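## Unit 5: Seasonal demand on upland bus routes

Visitor traffic on the Gernville to Pukitz route peaks in June. The single fare covers one seat and one bag. Operators set the timetable in two blocks, summer and winter, and hostels take bookings to match.

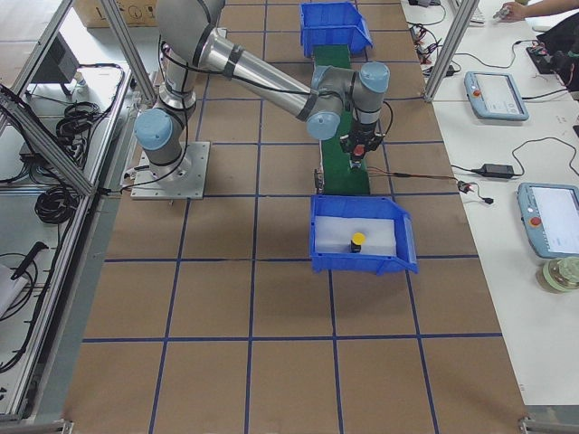

Load factor is seats sold divided by seats offered. At 70 per cent the route covers its running costs. Below that, the operator may drop the midday service, and travellers for Menzies must then change at Trellance.

Reading for next week: the chapter on day trips and overnight stays.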